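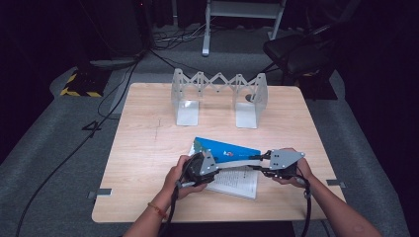

## Pre-session check, handheld gripper bench, book-opening task

Dasside method, Sunday block. Tick, cross or n/a. Comments go on the line, and "fine" has been retired as a comment.

**Bench**

- [x] Both front-edge clips tight. *Left one needed a quarter turn, as it has every week since we bought it.*
- [x] Tabletop clear of grit. *The scratch left of center is old. Please stop reporting it.*
- [x] White lattice stand upright at far edge, both brackets flat on the table.

**Floor**

- [ ] Cables out of the walking path. *Fail. The tangle behind the table has been "temporary" through 2 lab moves.*
- [x] Striped block in place.
- [x] Chair pushed back.

**Grippers**

- [x] Plate screws checked, left and right.
- [x] Cable slack at full reach. *Right cable runs along the forearm. Watch it on page turns.*
- [ ] Wrists bare. *Bead bracelet, left wrist. Pennington's rule says no jewelry; Pennington's rule has yet to meet anyone who reads it.*

**Method**

- [x] Blue booklet used, cover lifted by its edges.
- [x] Operator rests after every 5 takes.
- [x] Failed takes kept and labeled. *Of 30 takes last block, 28 were usable. The draft says "nearly all." Put the number in.*
- [ ] Policy trained without failed takes compared against the full set. *Still waiting on Brekov. Until then the claim that failures help is a hunch with a nice plot.*

**Outcome:** OK to run once the floor and bracelet items are closed. Recheck cables at 2.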